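Workshop notebook, Monday, March
Kvam route planning, Varen approach, stove and food bench notes 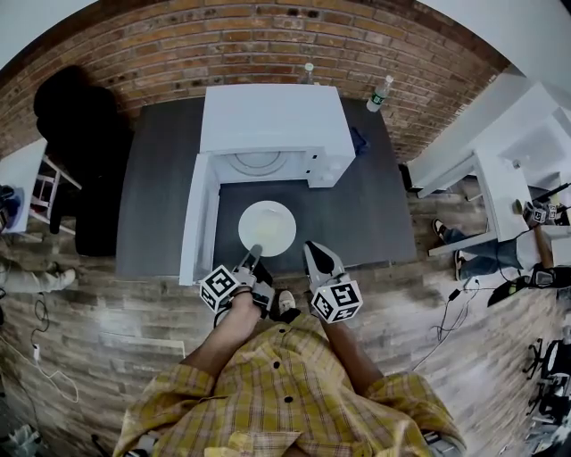

Plate and microwave, door open.

Started again on the question of whether the Varen approach from Honness is as short as the guide sheet claims. I don't believe it. The sheet gives 9 km from the Honness jetty to the Grevari hut, and I can only get that number by drawing a straight line over the marsh. Measured on the paper map with the wheel, following the marked path, it comes out at 12 and a bit. Yamila got the same on her own copy without seeing mine first. So either the path was moved at some point or whoever wrote the sheet used a ruler.

The climb is less of a problem. Hut to the top of Varen by the south ridge is 400 m of ascent on the sheet and close to that on the contours. Fine. But the sheet calls the ridge "easy throughout," and two of the trip reports in the binder mention a step below the false summit where people used their hands. One of them turned back. I would want that in the write-up even if we can't say how hard it is.

Yamila Painemal thinks the step is avoidable on the west side. She may be right, the contours are wide enough. Against that, neither of us has seen it, and the west side holds snow late. Leaving it as a question mark on the draft.

Boat. The old timetable had a morning call at Honness and a return late in the afternoon. I can't find a current one. Everybody quotes the old one, including the forum thread, which is just people quoting each other. Do not put times in the draft until the operator answers.

Alternative start from Kvam by road. Longer but no boat to miss. The track is gravel after the second gate and the binder says "drivable" with no word on what was driven. Path leaves at the bridge, goes up the north bank, joins the Honness path at the cairn field. I like this one more than Yamila does. Her objection is the ford, which is a fair objection in early summer and a poor one in August.

Food weights. Ran through the dried meal numbers again, and the packet claims are generous as usual. The small packet says two servings. I'd call it one, for anyone who has walked from the jetty with a pack. Net weight on the scale was 168 g against the 180 printed. Same scale read right with the check weight before and after, so I don't think it's us. Only one packet though, so not much of a result. Weigh the rest of the box.

Gas. The usual rule of thumb is one small canister for two people for a weekend. That rule assumes you aren't melting snow and that the hut stove works. Grevari is self-serve and should have its own burners, but the last report in the binder says one was out, with no note on whether it got fixed. Plan on carrying a stove anyway. Yamila says this is me being gloomy. Added weight is small and I'll carry it.

Bunks: 26 at Grevari according to the sheet. A report two pages later in the binder talks about mattresses on the floor at Easter, so the number tells you very little on a busy weekend. No booking as far as I can find.

The GPS track somebody sent in for the ridge is no use. It jumps across the valley twice and the total ascent it reports is nearly double anything the map allows. I tried smoothing it and got a nicer looking wrong answer. Not going in the folder. If we want a track we'll have to walk it.

Descent by the east gully: cut from the draft. The only source is a single line in an old club newsletter, no date, no direction, "quick way down in good snow." Quick for whom. Yamila wants to keep it as a winter note. I said only if we find a second source, and she's going through the older newsletters.

To do
Write to the boat operator again, ask about Honness calls specifically
Second wheel measurement, Kvam bridge to cairn field
Weigh remaining packets, write down every one
Ask about the burner at Grevari
Step below false summit: find the person who turned back
Check whether the bridge on the older map is the same bridge

Yamila has the binder until the end of the week. My map copy has pencil on it from the first try along the marsh, ignore that line.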